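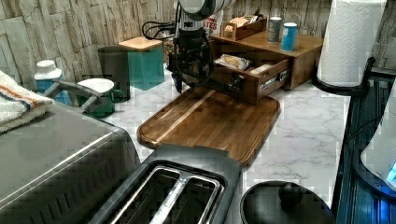 Lists > Gasura-collect > Kitchen tasks > Thread

Re: [gasura-collect] episode length and resets, counter station

Print this message | E-mail this message

Mar 5, 2020

On the Lumbao side we had the same question in August. Quoted part first, answers after.

> We are at 180 episodes for the drawer and toaster tasks at the
> Laruvville counter. Episodes are capped at 30 seconds. Many of them
> hit the cap while the arm is still lining up with the drawer. Should
> we raise the cap, or throw those away? Also, do we put everything on
> the counter back in the same spot between episodes? The operators
> disagree on this.

Raise the cap. Do not throw the capped ones away. Mark them "timeout" in the outcome field and the Guren loader will skip them by default. We use them later for the approach phase, where they are fine.

On resets: put back only what the task touches. For the drawer task that means the drawer and the bag inside it. Leave the cans, the mug and the towel wherever they ended up. If everything goes back to tape marks, the policy learns the tape marks. Ours did. It ran well until someone moved the cutting board, and then it reached for where the drawer front used to be relative to the board.

Start position of the drawer should vary too. We had 700 episodes that all began with it fully closed, and the model had no idea what to do with one left partly open. We recorded another set with the drawer at mixed openings and retrained from scratch. Fine-tuning on the new set alone made the closed case worse.

Two smaller points. Check that the arm cables have slack at the far left of the reach. A tight cable shows up in the joint torque log as a slow drift and is easy to mistake for contact. And write the instruction text before the episode starts. Text added afterward tends to describe what the arm did, including the mistakes.

For the toaster task I would hold off until the drawer numbers settle. We split it into 14 variants too early and ended up with too few of each to train on.

If you send the config file from the station I can compare it with ours. The gripper force limit is the line I want to see.

Filed under: Data collection, Manipulation, Station setup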